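**Plandus Linen Station - planning and buying page**
For teams setting up a space where robots handle sheets, towels and clothes
Last revised 2026-04-06

Cloth is a wonderful thing to work on. It never lands the same way twice, it costs very little, and everybody who walks past has an opinion on how it should be folded! The Linen Station is our kit for doing that work properly: a full-size mattress at a sensible height, a set of linen to go with it, and the floor plan, power and storage you need around it. 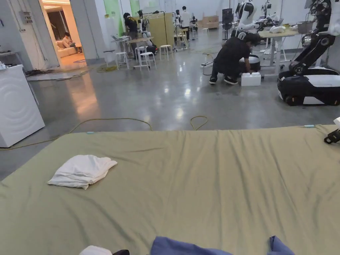
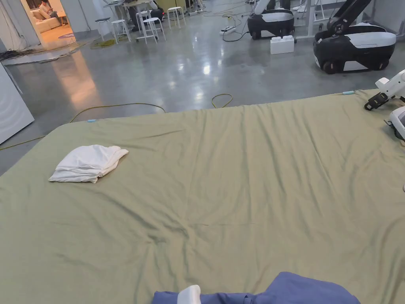
We get asked for a price before anything else, and fair enough, but the price depends on your room far more than on us. So this page goes through the room first and the order form second. If you have already measured up, skip down to "What's in the box".

## How much floor you need

Start with the bed and work outwards. The mattress is the one thing in the room that won't shrink to suit you, and a wide one takes up more floor than people picture when they read the size off a label. Mark it out with masking tape. Then mark out your robot's base, turned to its widest, and walk the tape outline with a friend standing in it. You'll learn more in ten minutes than we could tell you in a page.

Leave a clear run along at least one long side and one short side. A robot that can only reach the bed from one spot will spend its life doing one corner, and the corners are where the fun is. Fitted sheets especially. If your mobile base needs a turning circle, draw it at the corner and see whether it clips a desk or a stool.

Then leave room for the people. Someone will need to kneel beside a base with a tool in one hand, someone else will want a desk within earshot, and neither should be standing in the robot's path to do it. Stools are better than chairs here (they tuck in).

## The floor itself

Smooth, hard and level is best for wheels. Polished concrete is lovely to drive on. It also throws back every ceiling light, so if your cameras struggle with glare, put a little money aside for diffusers over the lights. Carpet tiles are fine for the bed and poor for the bases.

Cables are the part we nag about. Plan a route for every one before you order, and buy them longer than you think so they can go round the edge of the room. Our cable pack has bright extension leads, floor covers and a bag of clips. Please use the covers wherever a wheel might cross.

## What's in the box

The standard station ships as 2 pallets:

- mattress, with a washable inner cover
- low frame in four bolt-together sections
- corner tags, for marking reference points along the mattress edge
- the linen set (see below)
- cable pack
- printed floor plan sheets and a roll of tape

The linen set has 33 pieces. That covers fitted sheets, bath and hand towels, flannels, pillowcases and a mixed bundle of clothes. Colours are plain on purpose: a white towel on a green sheet is easy to pick out, and a blue shirt on the same sheet gives you something different to look for. Pale on pale is available if you want a harder day.

We wash every piece before packing. New cotton is stiff and a bit slippery, and it behaves nothing like a towel that has been through the machine a few times, so we'd sooner you started with the second sort.

## Sizes

| Part | Standard | Compact |
|---|---|---|
| Mattress width | double | single |
| Linen pieces | 33 | 33 |
| Assembled weight | 118 kg | on request |
| People needed to assemble | 2 | 2 |

Check the weight against your lift and any upper floor. It is all bolted together on site, so the single heaviest thing to get through a door is the mattress.

## Budgeting beyond the kit

Here is where plans usually come up short. The kit is one line in your budget, and these are the others we would write down straight away:

**Laundry.** You'll want a washing machine on site or a contract with somebody who has one. Linen that is handled all day gets grubby surprisingly fast, black marks from gripper pads being the main culprit. A tumble dryer is worth having too if you plan to run every day.

**Spare linen.** Towels wear at the corners, where they get pinched. Order a second bundle with the first and keep it sealed, so that you can swap like for like.

**Gripper pads.** Ask your robot supplier what they cost and how often other customers change them. Soft pads do better with thin cloth and don't last as long.

**Storage.** A table for tools and a lidded bin for the next load of washing. Cheap, and always forgotten.

**A quiet corner.** If you have a side room with a sofa, keep it. People who spend hours guiding arms need somewhere to sit down, and it will do more for your results than another sensor.

## Where we've put them

The Pamside workshop has the standard station, with the long side facing the desks. Mac Carthaigh went for the compact one and pushed the foot end against a wall, which suits their fixed arms very well and wouldn't suit a mobile base at all. Both sites were kind enough to send us their taped-out plans, and we pass those along with every quote.

## Ordering

Send us your room measurements, a rough sketch and the name of your robot base. We reply with a marked-up plan and a fixed price. Stations are built to order at Cestville. The workshop closes for part of December, so if you need delivery before your budget year ends, get the sketch to us early in the autumn.

Spare linen, corner tags and cable packs are kept in stock and go out by ordinary parcel. Frame sections can be bought singly if you bend one.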